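We are clearing the packaging out of the back room before the end of May. I've been told this is a two-hour job. I am posting as I go so there's a record for whoever finds us.

1/ Background. Everything that arrives at our place arrives inside something else, which is inside a box, and every one of those layers has been kept "in case we have to send it back". We have never sent anything back. I have checked.

2/ The rules as agreed with Wouter Nijs this morning over toast:
Cardboard gets flattened.
Plastic goes in the plastic bag, once we find a plastic bag that isn't itself part of the problem.
Manuals go in one folder.
Anything nobody can name goes in a biscuit tin and is given a fortnight.

3/ The biscuit tin is full. It was full by 10.40.

4/ Most of the tin is what Shaimaa Belhaj calls bits. Spacers, covers, tabs, the thing that stops the other thing rattling. She has a theory that manufacturers put in one extra piece per box to see who's paying attention. 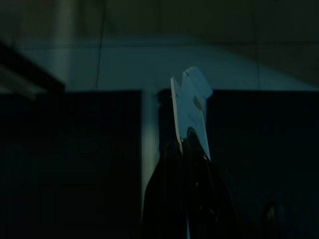
5/ My personal nemesis is the single flat piece. There's one in every delivery. Too well made to be rubbish, no use whatsoever for anything I own. The current one is pale, has a round hole or dimple low down and a stepped top edge like a bit of jigsaw, and there's some print on it far too faint to help. I've tried it against four different things and it fits none of them with great confidence. Tin.

6/ Someone has replied asking if it's from a Hernach shelf unit. I have looked up Hernach shelf units. It could be from a Hernach shelf unit. We don't own a Hernach shelf unit.

7/ Tea.

8/ Shaimaa has found the Gundesska lamp instructions, which were missing all winter. They were inside the instructions for a different lamp. Nineteen languages and the diagram still has the shade on upside down.

9/ I would like it known that I suggested doing the floor first and was outvoted. "Start with the table," they said. "It'll be quick wins," they said. I don't know who taught Wouter the phrase quick wins but I'd like a word.

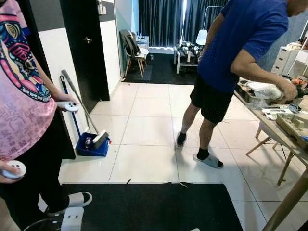 10/ Sorting at table height is hard on the back and worse on the character. You bend over it thinking you'll just grab the obvious rubbish, and then you're reading a leaflet about safe disposal of leaflets. It's the clear bags that do it, all crumpled together on top of the papers so you can't see what you're throwing out until you've moved everything twice. A small mercy is the shallow cardboard tray at the end with compartments in it, and small pieces sitting in them. That tray is the most organised thing in the building and I'm not letting anyone flatten it.

11/ Update: Wouter has flattened a different tray I was also fond of. We're not discussing it.

12/ Several of you want to know why we don't simply put the lot in the bin. The bin is the size of a bin.

13/ The recycling place weighs you in and weighs you out. Last time we went we dropped off 16 kilos, and the man looked at the slip, then at us, then at the car, and said "that's all cardboard, is it". It was all cardboard. I've thought about his tone ever since.

14/ Things I had forgotten about moulded pulp: it sheds, it won't fold, it won't stack with any other piece of moulded pulp on this earth, and if you try to tear it you get a crumb in your eye. It started life as a newspaper and it holds a grudge. 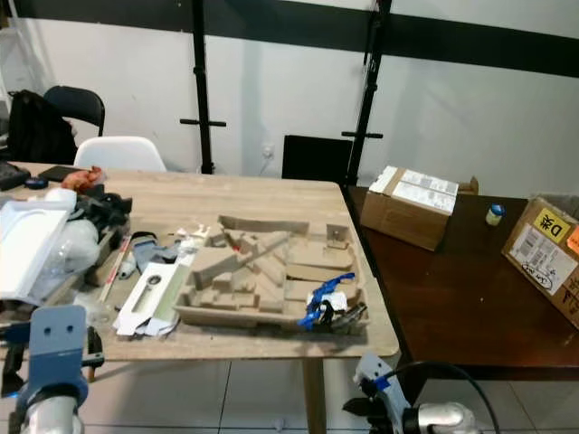

15/ You can soak it and put it in the compost, according to my aunt, who has a garden. We have a windowsill. Shaimaa wants to grow seedlings in the hollows. I said fine, one. She said two. We have settled on two.

16/ Polystyrene count so far: none, thank goodness. I can't have that squeak in my life.

17/ Lunch was from Abdel Rahman's round the corner. It came in a box, in a bag, with a smaller bag inside holding the napkins. All three of us looked at it for a while.

18/ Wouter is now in favour of keeping the "good" boxes. Criteria for a good box, as far as I can gather: it's a box. There's a Skullach one he's been moving from room to room for two years because the flaps close nicely. The flaps do close nicely. I hate that I know.

19/ A compromise has been reached. Every box that stays has to be holding something. Loose paper and packing go inside a box, box goes by the door, door remains theoretically usable.

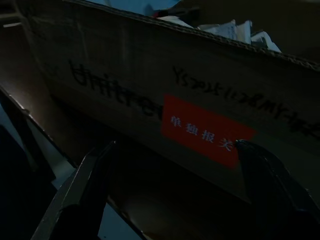
The paper box. Labelled by hand, in marker, legible to its author.

20/ I think it starts YS. After that you're on your own.

21/ Asked Wouter if it's his writing. He says it's Shaimaa's. Shaimaa says it's obviously Wouter's. I'm starting to worry it's mine.

22/ Progress as of four o'clock: one folder of manuals, one full tin, two future seedling beds and a corner of table you could put a mug down on. I have put a mug down on it.

23/ Wouter would like me to add that he found the good scissors. They were under the paper we'd been tearing by hand since breakfast.

24/ Doorbell. It's a parcel.

25/ It's a replacement part for the first lamp. It's about the size of a stamp. You should see the box.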